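4. What changed for the installers

Hiller's shop in Isville put the Rirneo arm on wall panels in August. Two installers moved from lifting to checking joints and setting up jobs. Gaspard Mallet, the foreman, told us setup takes 10 minutes. Of 117 test runs in simulation, 100 finished without a stop. The crew wants more say in when it runs. 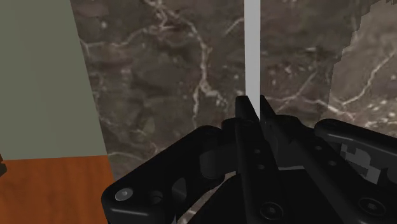
Figure 3. Simulation view: gripper fingers at the marble panel, nearly closed.

Related reports
Royer: shift changes in packing
Hiller: training hours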